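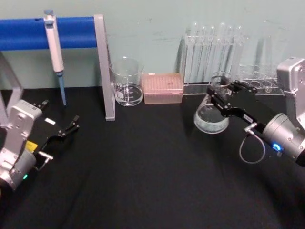
I'd been told to bring a jumper, and I'm glad I did, as the back room at Desivura is freezing. The woman who runs the recording sessions there handed me a tea and said I could ask anything I liked as long as I stayed off the black cloth.

Her job is showing two robot arms how to do lab chores, over and over, so that a learning system can pick them up. She steers, the arms follow, and every go gets saved as an example. I asked how many she'd done that day. "Twenty-nine keepers," she said. "It was more, but I'm fussy."

Fussy about what? Glass, mostly. "A beaker with a bit of liquid in it is a pig to teach," she told me. "You've got to grip the rim, tip it a little, and keep an eye on the test tubes behind. Clear things in front of clear things – it's hard enough for me to see the edges, and I've got a brain."

She moves the kit about between goes, too. The pink tip box might sit next to the spare beaker for one batch and go somewhere else for the next. "If it's always in the same spot, the system learns the spot. We did that in June and lost 16 days of work. I was not popular."

I wanted to know whether she keeps her mistakes. Some of them, she said, if she's recovered nicely. "A wobble you get out of is worth having. A wobble where I swear and hit stop, we bin."

I had a try at steering myself (badly!) and needed five goes just to close the fingers where I meant to. She was very kind about it and deleted the lot.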